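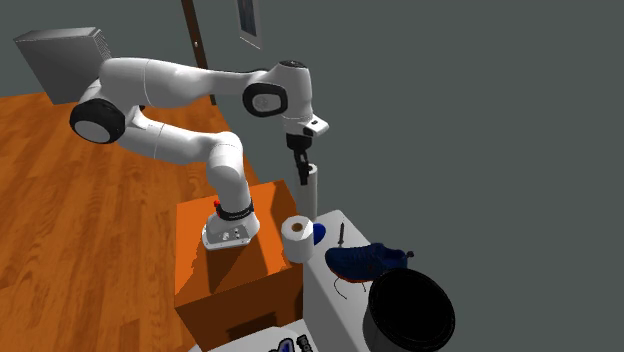 Posted by Gwendolyn Lindgren in Church Life | May | 2 comments

Our church voted on Wednesday night to share its building with the Hayat congregation from Vallcombe. They have been meeting in a school gym in Gatton and the lease runs out this summer.

The vote was 28 in favor and 16 against. Most of the questions were about the kitchen and who pays for heat. Hayat will pay $500 a month, plus a $1,000 deposit, and they will use the sanctuary on Sundays after 2 p.m.

Augustina Arthur read the agreement out loud, which took a while. Pastor Quintanilla closed in prayer and we were out by nine.

I voted yes. I do have concerns about parking, and I've asked for that to go on the next agenda. Choir practice stays where it is.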